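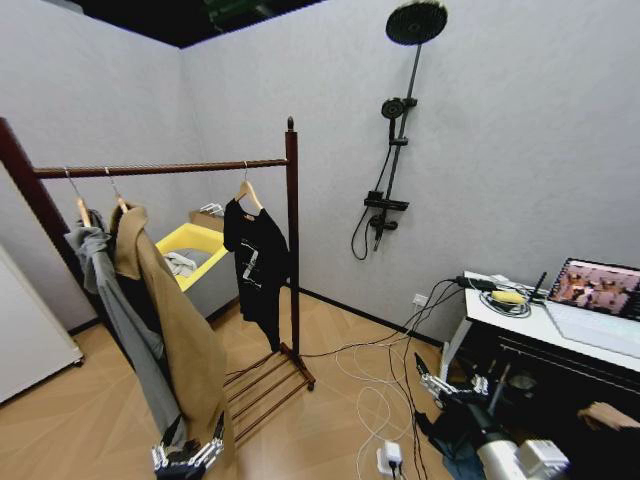 A reedição do álbum de estreia dos Flella merece registo neste espaço, dedicado à música independente e à sua preservação. O disco regressa em vinil pela editora Skomine, numa tiragem de 300 exemplares numerados, com o alinhamento original e duas faixas ao vivo. A banda sempre tratou a imagem com a mesma sobriedade dos arranjos, e uma T-shirt preta de manga curta com estampado branco, como a que está pendurada no cabide junto a um casaco comprido cor de camelo, resume bem a indumentária que o público adotou nos concertos desse período.
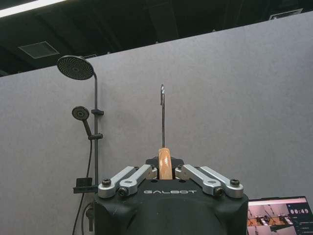 A remasterização respeita a dinâmica das fitas – opção que se saúda, numa época de volumes excessivos. O baixo ganha presença em «Drustska», tema que encerra o lado A, e a voz surge menos encoberta pelas guitarras. Lamenta-se apenas a ausência das letras no encarte.

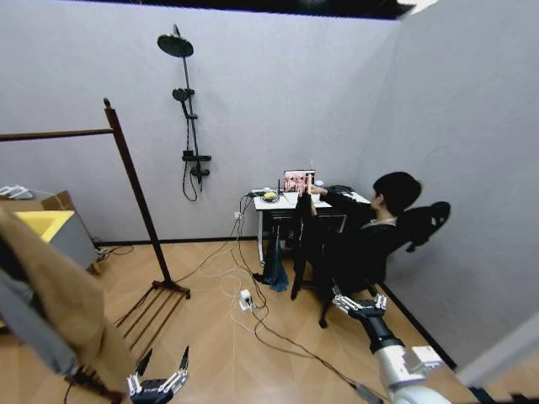 O concerto de apresentação terá lugar na sala Somogyi, em junho, com lotação limitada a 930 lugares. Os bilhetes custam 20 euros, ou 14 euros para estudantes, e a abertura de portas será anunciada pela editora.

Artigos recentes
Skomine: balanço de um catálogo
O lado B dos Flella
Notas sobre a acústica da sala Somogyi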